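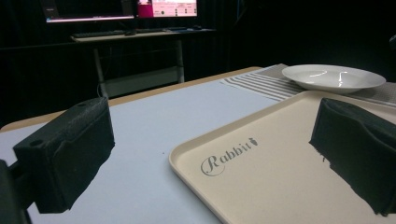

Gindell Winter Roadside Kit: Review

Posted by Kiros Tufa, 29 August 2018

Late summer is a good time to buy winter gear for the car. Stores have the new stock in, and you can practice with it while your hands still work. I bought the Gindell kit last November and carried it through one full season, so these notes come from use on the road.

The kit cost me $43. It comes in a zippered bag that fits beside the spare in my wagon. Inside are jumper cables, a tow strap, a folding shovel, an ice scraper, a flashlight, two reflective triangles, a foil blanket and a pair of work gloves. There is also a small booklet on what to do if you slide off the road. The advice in it is sound: stay with the vehicle, clear the tailpipe before running the engine, and crack a window.

The shovel is the best thing in the bag. The handle locks firmly and the blade did not bend when I chopped through the ridge the plow leaves at the end of our driveway. It is short, so expect to kneel if you have to dig out a wheel. Horațiu Toma borrowed it for his pickup and had the same complaint.

The jumper cables are the weak part. They are thin and only 6 feet long, and that means parking nearly nose to nose. On a narrow shoulder you may not be able to do that safely. They did start my wife's sedan at 19 degrees, but it took several tries. I have replaced them with a longer, heavier set from Özkan.

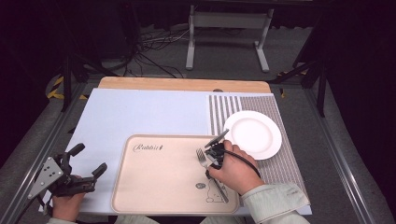 The triangles are better than I expected at this price. They have weighted feet and stayed up in the wind when trucks went by. The flashlight is bright enough for changing a tire, though it has no hook or magnet, so somebody has to hold it. I keep the batteries out of it and taped to the side. Cold drains them otherwise, or at least that has been my experience.

I have not needed the tow strap or the foil blanket. The strap has stitched loops instead of metal hooks, and I prefer that. The blanket is the usual thin type. Put a real wool blanket in the car too, along with water and something to eat.

There are no tire chains or traction mats. If you drive over a pass where chains are required, you will have to buy them separately in your tire size. Put them on once in the driveway before you need them.

After the season the bag's zipper had started to split at one corner. Everything else held up, including a trip of 689 miles with wet snow melting all over it.

I would buy it again for the shovel and triangles, and I'd swap the cables right away. Drivers who already own decent cables may do better putting the same money toward a good shovel and lights.

Comments

Delia Barbu: Does the shovel fit in the bag when it is folded? The one I had from Gorno never did.

Kiros Tufa: Yes, with the gloves on top. Tight, but it zips.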